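Pérdida silenciosa de agarre

Imprimir | Enviar por correo
Enero. Texto: Josiane Cordier. Revisión: Dario Rizzi

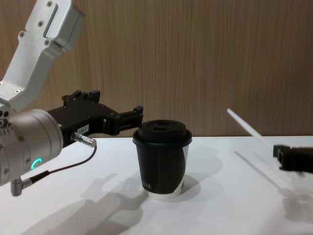
La pérdida silenciosa de agarre es un fallo de los sistemas de manipulación robótica en el que la pinza deja de sujetar un objeto, o lo sujeta con una fuerza inferior a la ordenada, mientras el controlador sigue recibiendo la señal de agarre correcto. Se da sobre todo en tareas con recipientes ligeros y deformables, como los vasos de papel con tapa, y en células de dos brazos donde una pinza sostiene el recipiente y la otra introduce o retira un objeto delgado. El término se usa también, con menos propiedad, para cualquier caída de pieza no registrada.

El caso más citado es el de la célula de servicio de bebidas de Drundbridge, descrito más abajo, que dio lugar al procedimiento de comprobación conocido como prueba Kolik.

Denominación

La expresión aparece por primera vez en los partes de mantenimiento de la empresa Priltby, integradora de células de manipulación. Antes se hablaba de «falso cerrado». Romain Sabatier, autor del primer informe técnico sobre el asunto, prefirió la forma actual porque en varios de los casos registrados las mordazas sí estaban cerradas y la medida de apertura era correcta. Lo que faltaba era fuerza.

Causas

La causa más frecuente es una interrupción intermitente en el cable que une la muñeca del brazo con la pinza. En muchos montajes este cable es exterior, va de un conector en la muñeca a otro en el cuerpo de la pinza y forma un bucle que se flexiona con cada giro. Si el bucle queda corto, el conector trabaja a tracción en las posiciones extremas. Si queda largo, puede engancharse con la mesa o con el otro brazo. Las interrupciones suelen durar milisegundos y no llegan a disparar la alarma de comunicación. Al restablecerse el contacto, algunas pinzas arrancan con la fuerza por defecto y no con la última ordenada.

Se han descrito otras tres causas:

Desgaste o suciedad en las mordazas, en especial grasa o restos de azúcar.

Deformación del recipiente. Un vaso de papel cede bajo la presión y la pinza interpreta el cierre adicional como ajuste normal.

Agarre por la tapa o por el borde. La tapa puede soltarse y quedar entre las mordazas, con lo que el sensor sigue indicando presencia de objeto cuando el vaso ya ha caído.

El indicador luminoso de la muñeca no sirve para detectar el fallo. En los equipos afectados informa del estado del brazo y no del de la herramienta, de modo que permanece en verde durante todo el episodio. Varios operarios de Drundbridge declararon que se habían fiado de él.

El caso de Drundbridge

La célula de Drundbridge estaba formada por dos brazos enfrentados sobre una mesa. El izquierdo se ocupaba del vaso y el derecho del agitador. Fue instalada por Priltby con pinzas suministradas por Bodin. Durante las pruebas de aceptación se completaron 600 ciclos sin incidencias, todos con vasos vacíos y a velocidad reducida.

En el ciclo 319 de la primera serie con líquido caliente, el brazo izquierdo levantó un vaso, giró la muñeca y lo dejó caer desde poca altura. El registro anotó «agarre correcto» hasta el final de la maniobra. El brazo derecho continuó su trayectoria y bajó el agitador sobre el punto donde debía estar el vaso. El técnico Dorian Chauvin, que se encontraba junto a la mesa, sufrió una quemadura leve en la mano al intentar apartar el recipiente. La célula no se detuvo hasta que él mismo accionó la parada de emergencia.

La investigación interna, dirigida por Monique Riviere, reprodujo el fallo moviendo la muñeca entre dos posiciones con el cable original. De 700 repeticiones, 40 mostraron una caída de fuerza que el controlador no comunicó. Con un cable nuevo y más largo, guiado por una abrazadera, el fallo no volvió a aparecer en una serie de igual duración.

El informe señaló dos errores de diseño ajenos al cable. El primero era que el brazo derecho no verificaba la posición del vaso antes de bajar. El segundo, que el acceso a la mesa estaba permitido con los brazos en movimiento siempre que la velocidad fuera reducida, sin tener en cuenta la temperatura de la carga.

Bodin discrepó en parte. Sostuvo que el radio de curvatura del cable incumplía su manual de montaje y que el reinicio con fuerza por defecto era un comportamiento documentado. Más tarde publicó una versión del firmware que mantiene la última fuerza ordenada y emite un aviso tras cualquier interrupción.

Prueba Kolik

La prueba Kolik se realiza con la pinza cerrada sobre un cilindro calibrado con célula de carga. El brazo recorre los extremos de giro de la muñeca mientras se comparan la fuerza medida en el cilindro y la que comunica la pinza. Una diferencia sostenida entre ambas obliga a sustituir el cable y a repetir la prueba completa. No se admite la reparación del conector.

Se efectúa tras cada cambio de herramienta o de cable. Su principal limitación es que el cilindro es rígido y no reproduce la deformación del papel. Rizzi ha propuesto una variante con vaso lastrado, que todavía no cuenta con un criterio de aceptación fijo.

Medidas de prevención

En células que manipulan líquidos calientes se recomienda confirmar el agarre por un segundo medio, por ejemplo el peso medido en la muñeca, y enclavar los dos brazos para que la pérdida de objeto en uno detenga al otro. Las primeras series deben hacerse con agua fría y con la tapa puesta. El personal no debe intentar recoger un recipiente que cae.

Véase también: enclavamiento de brazos, parada de emergencia, radio mínimo de curvatura.

Imprimir | Enviar por correo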